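# Oldtimer sicher einlagern: so mache ich das vor dem Winter

Seit ich den alten Bivetti habe (Coupé, dunkelgrün, leider auch unter dem Lack stellenweise grün), steht er jedes Jahr ein paar Monate in einer Sammelhalle. Lange habe ich den Wagen einfach reingerollt, Plane drüber, fertig. Dann hat mich Brahim El Khatib, der zwei Boxen weiter schraubt, mal gefragt, was eigentlich meine Versicherung zahlt, wenn die Halle abbrennt. Äh. Keine Ahnung! Inzwischen habe ich mir eine Routine gebaut, die an einem Nachmittag zu schaffen ist.

## 1. Erst die Papiere

Ruft bei eurer Versicherung an und fragt nach der Ruheversicherung. Bei mir war Feuer drin, aber nur bis zum Zeitwert, und der stammte aus einem Gutachten, das älter war als meine Reifen. Das neue Kurzgutachten hat mich 460 Euro gekostet, das tat kurz weh. Lasst euch die Zusage schriftlich geben und legt sie NICHT ins Handschuhfach. Ja, da lag meine.

## 2. Alles fotografieren

Fahrgestellnummer, Tacho, Innenraum, Motorraum, dazu jedes Teil, das ihr extra gekauft habt. Rechnungen scanne ich gleich mit. Das Ganze liegt bei mir auf einem USB-Stick in der Wohnung und noch mal bei meiner Schwester. 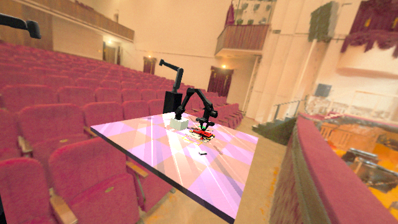

Wer viele Ersatzteile mit einlagert, schreibt am besten eine eigene Liste. Meine Kiste mit Vergaserteilen (Berik, gibt's kaum noch) war in keinem Vertrag erwähnt, und zusammengerechnet kam ich auf 1.454 Euro. Hätte ich nie gedacht.

## 3. Batterie raus

Minuspol zuerst abklemmen, dann Plus, dann die Batterie ganz rausnehmen und zu Hause lagern. Ein Erhaltungsgerät lasse ich in der Halle nicht unbeaufsichtigt laufen, viele Vermieter verbieten das sowieso. Beim Tank fragt ihr den Vermieter: Manche wollen ihn fast leer, andere voll gegen Rost. Schaut bei der Gelegenheit auch gleich unters Auto, ob irgendwo Sprit oder Öl tropft.

## 4. Die Halle anschauen

- Feuerlöscher: hängt einer in der Nähe, und ist die Prüfplakette noch gültig?
- Rauchmelder: wer bekommt den Alarm aufs Handy?
- Tor: lässt es sich ohne Strom öffnen?
- Nachbarn: wird nebenan geschweißt oder geflext?

Beim letzten Punkt bin ich pingelig geworden und einmal sogar umgezogen. Außerdem lasse ich den Wagen mit der Nase zum Tor stehen, ohne Gang und ohne Handbremse, nur mit Keilen. So kriegen ihn zwei Leute zur Not rausgeschoben.

## 5. Plane drauf

Bitte eine atmungsaktive, und erst, wenn Motor und Auspuff kalt sind. Den Zweitschlüssel bekommt bei mir der Vermieter, mit Anhänger und Boxnummer 8 drauf.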